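Wollix Flat-Weave Throw, Charcoal

I've been selling this throw since April and I still keep one on my own couch, so you can guess how I feel about it! 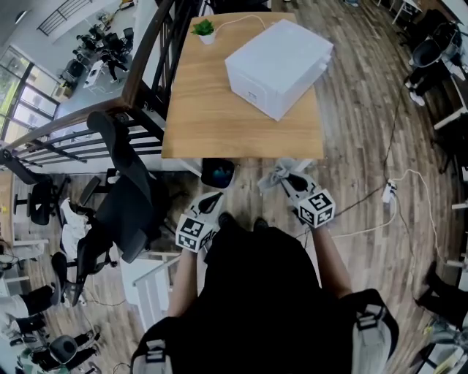

It's a wool and cotton mix, woven for me by a small mill called Sesden, and it gets softer every time you wash it (cold water, please, and skip the dryer). My dog has claimed the Kevo stripe version — it hides his hair a lot better than the plain one does.

Size: 36 x 60 inches
Colors: Charcoal, Oat, Kevo stripe
Over 4000 sold so far
Orders placed by 11 a.m. ship the same day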